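Speaker notes: Estimating methane from small landfills with sparse measurements
Karnadus applied maths seminar, August 2026
Talk is 40 minutes plus questions. Slide numbers in brackets.

[1] Title. Say up front that the audience is assumed to know linear algebra and some probability. No atmospheric science needed. Questions during the talk are fine until slide 8, after that hold them.

[2] Why landfills. Organic waste buried without oxygen is broken down by microbes and gives off methane and carbon dioxide. Methane is short-lived in the atmosphere compared with carbon dioxide but a much stronger absorber while it is there, so cutting it has an effect within a couple of decades. Large sites usually have gas collection. Small council and shire sites usually don't, and their emissions are reported from a decay model fed with tonnage records. Some of those records are poor.

[3] The inverse problem. We have n sensors downwind and m candidate source cells on the surface of the site. Concentration at the sensors is y = Ax + b + e, where x is the emission rate per cell, A comes from a dispersion model, b is background and e is noise. In our case m is much larger than n at any one time. We get extra rows by letting the wind shift and assuming x is constant over the window. That assumption gets its own slide.

[4] The Himis site. Closed cell on the north side, active tip face on the south, leachate pond between. We put the surface on a grid of 2375 cells. There are 9 fixed sensors on the fence line. Averaging period is 600 seconds. Shorter periods give more rows, but the Gaussian plume approximation is a statement about averages and gets worse as the period shrinks.

Stress the ratio here. Nine numbers per period against a couple of thousand unknowns. People who have worked in imaging will start thinking about sparsity. Ask them to wait.

[5] Conditioning. Show the singular value plot. It drops quickly, then has a long flat tail at the level of the model error. The leading vectors are smooth and mostly tell you the total. Anything with fine spatial structure sits in the tail. The total is therefore fairly well determined, and the map is badly determined. Spend time on this slide, as everything later depends on it. 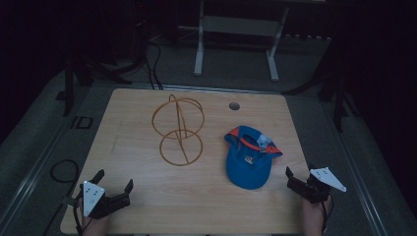 [6] Regularisation. Three options tried: Tikhonov with a smoothness penalty, non-negative least squares with an L1 term, and a Gaussian process prior truncated at zero. Tikhonov spreads leaks out across the cover and produces small negative emissions at the edges. L1 picks isolated cells and moves them when a single row is removed. The truncated prior is slower to sample but gives intervals that behaved sensibly on synthetic data. We use the third one and keep the second as a check.

If asked about the length scale of the prior: it is a hyperparameter with a weak prior of its own. Fixing it by hand changed the map a lot and the total very little. Backup slide B2.

[7] Background. Do not skip. The term b is not constant. There is a dairy operation upwind at Himis and the overnight boundary layer traps whatever it gives off. We take b from whichever sensors are upwind during the period and interpolate along the fence. If fewer than two are upwind the period is dropped. After filtering for that and for low wind speed, 2478 periods remained. Low wind matters because the plume model divides by wind speed and the errors go with it.

[8] The stationarity assumption. Landfill emissions respond to falling barometric pressure: gas is drawn out through the cover when pressure drops and held back when it rises. So x is not constant over a window of days. We write x(t) = x0 (1 + k dp/dt) with a single scalar k for the whole site. Crude, but adding k removed most of the time correlation in the residuals. A separate k per cell is not identifiable with this network. Be plain about that.

[9] Second site, Pirnis. Smaller, steeper, with a gully along the eastern boundary. The flat-terrain dispersion model fails there. Residuals are strongly dependent on wind direction and no choice of prior fixes it, the fault being in A. Show the residual rose. I am including this because the Himis results on their own would give too favourable an impression.

Next step at Pirnis is a terrain-following wind model run by the Kariuki group. First runs are due in October. Don't promise results.

[10] Sensor placement. Given a budget for one more sensor, where should it go? Standard Bayesian experimental design, minimising expected posterior variance of the total. The greedy choice is close to the exhaustive one for a single addition. The answer depends on the wind climatology far more than on the prior. At Himis it picks the fence corner furthest from the road, where there is no mains power. Cost of a solar panel and battery is not in the objective function at present and should be.

[11] What the regulator needs. An annual total with an interval. They have little use for the map. The site operator wants the map, in order to know where to repair cover. The same posterior serves both, but the second use needs much stronger caveats.

[12] Open problems. Joint inference of A and x with errors in the wind field. A better treatment of periods that are currently thrown away. Combining fence data with an occasional satellite overpass, where the detection limit is well above most small sites and the observation is a non-detect. Censored data of that kind still carries information and is easy enough to put in the likelihood.

For students in the room: the last of these would suit an honours project. Needs a course in Bayesian statistics and reasonable programming. Code and the filtered Himis data are available on request, the raw data needs the operator's permission.

Backup slides. B1 plume equation and stability classes. B2 length scale sensitivity. B3 sampler diagnostics. B4 calibration drift, with the correction applied after the mid-season swap of sensor four.

If running late, cut slide 10 and go straight from 9 to 11.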